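List home Archives Threads Search Subscribe Help

Subject: Re: [manip-sim] Door opening from rendered views only — how far did you get?
From: Widad Semaan

Hello all,

Ineke Brouwer wrote on Friday:

> You mentioned at the Skirnport meeting that you had a door policy
> trained wholly in simulation with no door model handed to it. Could
> you say more? We have been stuck at Bevcombe on the approach. Our arm
> gets to the knob nicely, then closes on the edge of the plate, or it
> closes well and turns the wrong way. We feed in the knob position as
> a number, straight from the simulator, and I am beginning to think
> that is part of the trouble. Also, do you treat reaching and turning
> as one skill or two? And how often do you change the look of the
> room? We change it every run and it is painfully slow.

Thanks for asking, Ineke, I have been dying to write this up somewhere and the list is as good a place as any!

Yes, we dropped the knob position altogether. I resisted this for months because it felt like throwing away free information, but the number was doing us harm. The policy learned to trust it completely and hardly used the camera, so the moment we added a small error to it (as you would surely have on real hardware) the whole thing fell over. With the position gone it has to look. Training was slower at the start, really dispiritingly slow, and then the curves crossed and never came back.

On one skill or two: we have 3 stages, but only one network. The stages are "get in front", "close" and "turn and pull", and the network gets a little label telling it which stage it is in. A second, much smaller network decides when to move on. The trick that made the biggest difference, and I am still a bit giddy about it, was letting the small network send the arm BACK a stage. We had always assumed that once you had closed on the knob you carried on. Now, if the grip looks poor it opens, backs off a little and tries again. It learned to do this from a penalty on turning force and nothing else. We never showed it a retry.

Your business with closing on the edge of the plate sounds just like what we had in November. For us it was the start poses. We were starting every run with the hand nicely square to the door, so it had never seen the knob from the side. We now tilt and shift the whole robot at the start, sometimes quite rudely, and we start a good share of the runs with the fingers already either side of the knob so that the last bit gets plenty of practice. Pestano (our training code, for those who have joined since the summer — Kuipers is the part that builds the rooms) picks between near and far starts by itself, depending on which one is failing more.

As for the look of the room, every run is too often, I think. We swap textures and furniture every 50 runs and it does just as well for us, with far less waiting. What we do change every run is the door: which side it is hinged, how heavy it swings, how stiff the knob is, how high it sits. Those cost nearly nothing because no picture files have to be loaded again. We tried every 10 runs for the room as well and could see no gain over 50, though I would love for somebody to check that with a different set of rooms.

Some things that did not work, in case it saves anyone a week:

- Depth pictures on their own. Fine for the approach, poor for the turn. A round knob looks the same in depth whichever way it has been turned.
- Rewarding the hand for being close to the knob. It simply parks there. Reward the door angle and be patient.
- Using both arms. I had a lovely idea that one would turn and the other would push. The second arm mostly got in the way of the first. I have not given up on it, but it needs its own email.
- Finer meshes. I spent ages on a smoother knob and the results did not budge. The rough one is back.

One open worry, and I would be glad of opinions. Success falls off when the door is already ajar at the start. The policy closes on the knob, turns it as usual and then pulls too hard, I suppose because it expects a latch. You could say a door that is ajar hardly needs its knob turned at all, and maybe the right answer is a fourth stage that skips ahead. Ineke, do you start any of yours ajar?

I can share the start-pose code with anyone who wants it. It is short and rather ugly, with most of the comments in two languages. The settings for the doors are in a separate file and you will want both.

Two views from our rooms, a close one at the knob and a wider one with both arms up:
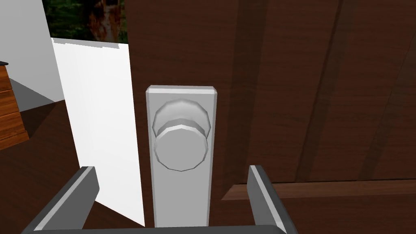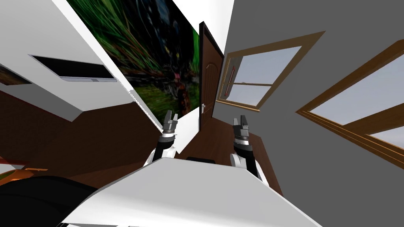 Best wishes, and do shout if any of this is unclear,
Widad

---

Ineke Brouwer wrote:

Widad, this is wonderful, thank you. We start every single run square to the door, so I think you have found our bug from another country. I will take the knob position out this week and tilt the base as you suggest, one change at a time so we can tell which of them did it.

No, none of ours start ajar. All latched. I can add some easily enough and will report back. My guess is that your small network sees the stage label and never gets a reason to doubt it, so have you tried dropping the label on a share of the runs? We did that with drawers and it helped a good deal with the ones left half open.

Yes please to both files, ugly or not. The comments in two languages are no bother.

Ineke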